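Ticket 2847 — Streaks and haze on painted surface after wiping
3 min read
Opened by: Saodah Pasaribu
Assigned to: Faizal Hartono
Status: closed

Saodah reports cloudy streaks on the beige surface in the Clernuvard prep room. They show up after the daily wipe-down and are worst in the late afternoon when the light comes in low. She has been using the Mivum spray and a cloth from the shared bin.

First check, 9:20 am. Streaks confirmed. They rub off with a damp finger, so the paint isn't damaged. Looks like cleaner residue. Asked Santosh how the cloths are being washed and he said with everything else, fabric softener included.

Second check. Washed three cloths with plain detergent, no softener, and hung them to dry. Wiped one half with a washed cloth and water only, the other half with the usual cloth and spray. The usual half hazed over again. The water half stayed clear.

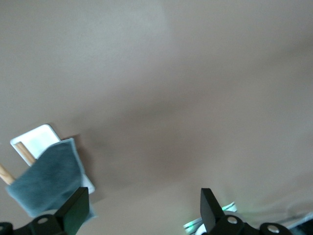

Can the Mivum spray still be used on this paint?

Use it for greasy marks only, sprayed onto the cloth and never straight onto the surface, then go over the spot with a second cloth and clean water.

Third check, next morning. Prasetyo did the wipe-down with water only and the grey-blue cloth. No streaks by 4 pm. One dull patch left near the corner — older build-up, I think. It took two passes with warm water and a drop of dish soap. Colour looks the same as the rest now.

Changes made: softener taken off the laundry shelf. Cloths for painted surfaces go in their own wash, 20 minutes on the short cycle, and get hung up after. Label added to the bin.

Note from Saodah: fine at my end, but the bin lid doesn't close properly. Can that go on here too?

Reply: separate ticket please, I've opened one for you under number 89 on the furniture list. Closing this one.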